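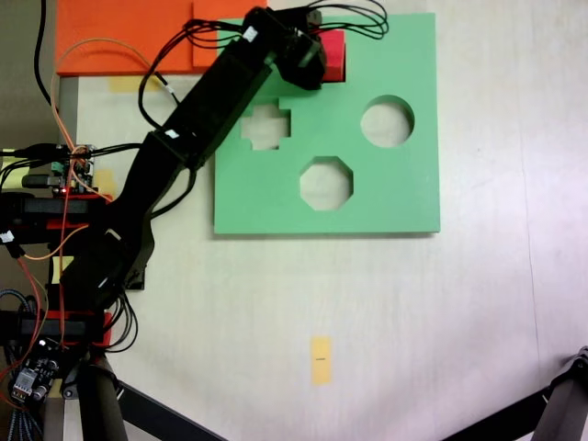
My sister called last month to ask whether she should hold off on buying a new dishwasher, on the grounds that a robot would be loading it for her by Christmas. She'd seen a video. We have all seen a video! So I've spent a good part of October asking people who build these things, and people who'd love to buy one, whether a machine can do an actual chore yet. The job I ended up watching most was one my nephew had down before he could talk in sentences: take a small red block and deal with a flat green board that has holes cut in it, a cross, a circle, an octagon. The arm doing the work was a chain of boxy black links with a big loop of cable up by the wrist, and I got more attached to it than I'd like to admit.

Why blocks, when the laundry is sitting right there? I put this to Ieuan Jenkins, who builds small arms and has been patient with me on the phone three times now. "Because laundry is a thousand problems wearing one shirt," he told me. A block stays the same shape when you squeeze it. A sock doesn't. A block has a top and sides, and if you grab it a hair off center you can still hope to get away with it. Grab a pillowcase a hair off center and you've got a different pillowcase.

And even the block is hard, it really is. You and I find a hole mostly by feel. We bump the edge, wiggle, turn the wrist a little, and in it goes, and we're thinking about lunch the whole time. An arm with no sense of touch has to get the position right by looking, then get the angle right too, and if the gripper is blocking its view of the hole, well, good luck.

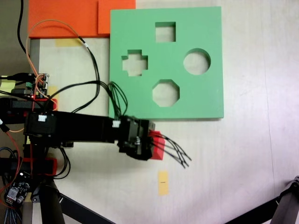 Red block in the gripper, green board just behind it. The yellow tape is on the table.

Shop floors are further along, with an asterisk. I drove out to Skadton, a packing outfit that makes boxed hardware kits, and they have a machine that sets 1000 cartons a shift without complaint. I was very impressed until somebody loaded the cartons facing the other way. Everything stopped, a light came on, and a man named Tiago Calado walked over and turned them around with his hands. He does this a lot, he said. He also sweeps, finds the missing tape gun, and notices when a box feels light. I asked which of those the machine might take over next and he laughed for quite a while.

Plemetti, which sells a countertop folding gadget called the Zolel, let me try one for a weekend. I fed it 292 items (I have kids, it wasn't difficult). T-shirts were lovely. Towels were fine if I clipped them on straight, at which point I'd done half the folding. Fitted sheets, no. It wants $818 for this, and my kitchen counter.

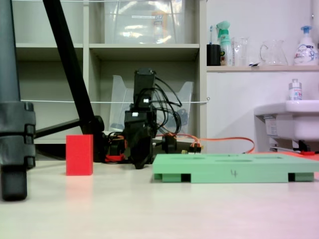

The block stands on its own in front of the arm, with a sink and a toothbrush over to the right.

What I keep chewing on is how much a home asks for. Look at any bathroom shelf: a cup, a glass, a pitcher, a spray bottle, a pump bottle. Clear glass is miserable for a camera to see. Wiping under all that means picking up each one, differently, and putting it back somewhere sensible. Jenkins thinks we'll get decent single-chore machines first, and he wouldn't give me a year for anything that wanders around the house tidying up. I pushed. He offered me a coffee instead.

I told my sister to buy the dishwasher. She got the one with the third rack, and she's already mad about where the forks go.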